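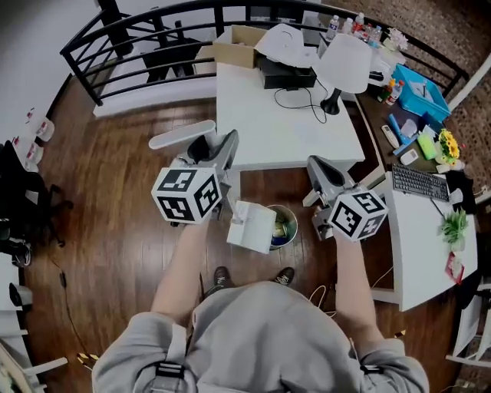 How to Check a Bench Scale at Home or in a Small Shop

If you weigh things for a living, or even just for a serious hobby, sooner or later you start to wonder whether the number on the display is telling you the truth. I ran the packing bench at Toivonen for a good many years, and we weighed everything from screws to bags of seed on a row of little Sosel bench scales. They were fine scales. They also drifted, the way all scales do, and a quick check every so often saved us a lot of grumbling from customers!

You will need the scale, one or two check weights, a small spirit level, a soft cloth, and a notebook. Set aside half an hour the first time. After that it goes much faster.

Step 1. Pick your check weights

Look at what you usually weigh and choose weights close to that. Our scales went up to 3 kilograms, and most of our parcels fell somewhere in the middle, so we kept an 800 gram weight and a 2000 gram weight in the drawer. If you can only buy one, buy the one nearest your everyday load. Get a proper check weight with a paper that says how far off it is allowed to be. A bag of sugar or a can of soup won't do (I have tried both, and the can was lighter than I would have guessed).

Keep the weights in their box and pick them up with a cloth or a clean glove. Fingerprints don't matter much at this size, but dings and grit do, and people who get used to handling weights gently tend to drop them less.

Step 2. Give the scale a good place to sit

Put it on a table that doesn't wobble. Lean on the table with one hand while you watch the display, and if the number moves, find another table. Stay away from heating vents, open windows and anything with a motor in it. We had one scale that misbehaved every afternoon at 3, and it took us most of a winter to notice that the sun came round onto it at that hour.

Level it next. Some scales have a bubble built in and feet you can turn. If yours doesn't, lay the spirit level across the pan one way and then the other, and slip a bit of card under whichever foot needs it. Take the level off again before you go on – you'd be surprised how easy that is to forget.

Step 3. Let it warm up

Switch it on and leave it alone for twenty minutes. Wipe the pan while you wait, and look underneath it too, where crumbs and bits of tape like to gather and hold the pan up.

Step 4. Check the zero

With nothing on the pan, press the zero button. Put a weight on, take it off, and look at the display again. It should come back to zero, or within one step of it. Do this a few times. If it lands somewhere different each time, something is rubbing under the pan or the load cell is getting tired, and there isn't much point in going further until you have sorted that out.

Step 5. Weigh at the center, then at the corners

Set the weight down gently in the middle and wait for the number to settle. Write it down exactly as it shows, even if you don't like it. Then move the same weight toward each corner in turn and write those down as well. A small difference is normal, and the manual will say how much is allowed. One corner that reads very differently from the others often means a bent pan or a scale that has been dropped.

Step 6. Adjust, if you need to

Most digital scales have a calibration mode. On ours you held down one button while switching on, waited for the display to ask for a weight, and set it in the middle of the pan. Yours may do it another way, so please read the manual first. Use only the weight it asks for, and keep your hands off the table till it has finished. Then go back and repeat Steps 4 and 5 from the start.

Step 7. Write it all in the notebook

Note the month, the scale, the weight used and every reading. Irja Nieminen, who taught me all this, kept her notebook tied to the bench with string, and I still think it's a good idea. When a scale has read a little lower at every check since May, you'll want to be able to see that on one page.

A home check like this is for your own peace of mind. If you sell goods by weight, the law where you live probably wants the scale inspected and sealed by someone official, and opening up the calibration mode may break that seal. Call your local weights and measures office before you touch it.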